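粘着テープ類は、家庭および小規模な作業場において使用頻度の高い消耗品でありながら、保管や選定の方法が見直される機会の少ない品目です。本ページでは、テープの種類ごとの使い分け、保管、はがし方および糊残りの処理について、当センターの生活技術資料に基づきご案内します。

最終更新:2021-08-27

## 1. 種類と用途

- **布テープ** 重量のある箱の封かんに適します。手で切ることができ、重ね貼りも可能です。
- **クラフトテープ** 軽量の箱に用います。表面に剥離剤が塗布された製品は重ね貼りができません。
- **OPPテープ** 透明性と耐水性に優れ、長期保管用の箱に向きます。切断にはカッター台を使用してください。
- **マスキングテープ** 塗装時の養生、仮止め、容器への日付表示に用います。
- **ビニールテープ** 伸縮性があり、配線の結束や色による識別に用います。封かんには適しません。

用途が重なる場合は、貼付期間を基準に選定してください。数日以内にはがす箇所には、粘着力の弱い製品を用いるのが原則です。

## 2. 保管

直射日光および暖房器具の近くを避け、室温が30℃を超えない場所に保管してください。高温下では粘着剤が軟化し、側面からにじみ出ることがあります。

ロールは側面を下にして平置きします。積み重ねる場合は、ロールの間に剥離紙または厚紙を挟んでください。側面にほこりが付着すると、貼付時に端部が浮きやすくなります。

引き出しに収納する場合は、内寸の高さを事前に測定してください。Pandance式の仕切り箱を使用する施設では、幅60mmの区画に梱包用、幅32mmの区画に養生用を収める例が多く見られます。開封年月を芯の内側に記入しておくと、古いものから順に使用できます。

## 3. 貼付前の準備

貼付面の油分、水分および粉じんを取り除きます。台所まわりでは、中性洗剤を含ませた布で拭いた後、水拭きと乾拭きを行ってください。冬季に粘着力が不足する場合は、使用前にロールを室内に置き、約22℃になじませると改善します。

箱の底面を封かんする際は、合わせ目の両端から側面へ5cm以上折り返します。内容物が重い場合は十字貼りとしてください。

## 4. はがし方と糊残り

テープは貼付面に沿って折り返すように、低い角度でゆっくりとはがします。硬化している場合はドライヤーの温風を短時間当て、粘着剤を軟らかくしてから作業してください。

糊が残った場合は、次の順に試します。

1. 同じテープの粘着面を押し当て、軽くたたくように取る
2. 中性洗剤を含ませた布を数分間置き、拭き取る
3. 消しゴムで軽くこする
4. 市販のはがし剤を用いる

大理石などの天然石および塗装面では、はがし剤が変色や艶引けの原因となることがあります。必ず目立たない箇所で確認し、酸性の洗剤は天然石に使用しないでください。

## 5. 端の見失い防止

使用後は先端を1cmほど内側に折り込みます。端が見つからないときは、ロールを両手で持ち、回しながら親指の腹で表面をなぞると段差を確認できます。

9月の防災用品点検に合わせ、備蓄箱のテープについても粘着力の確認をお勧めします。
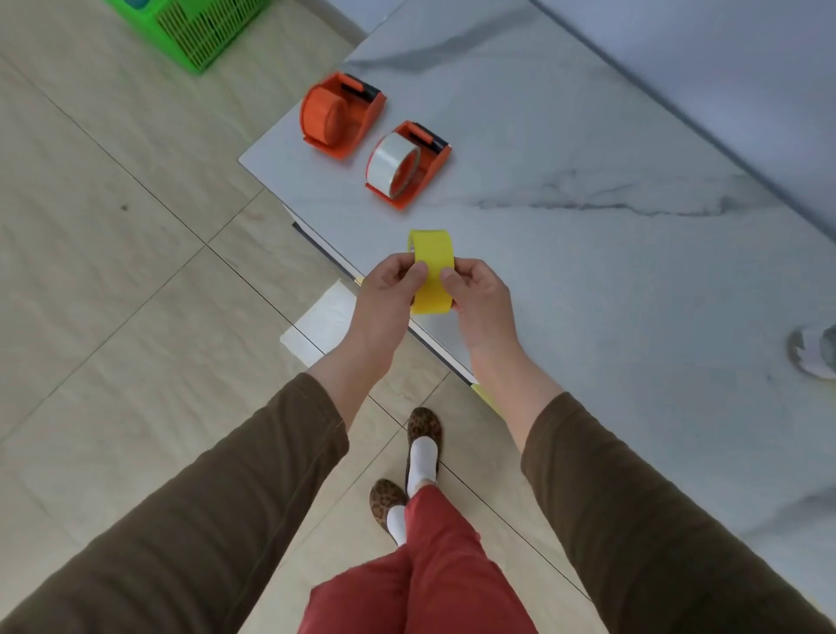

図1 黄色の粘着テープ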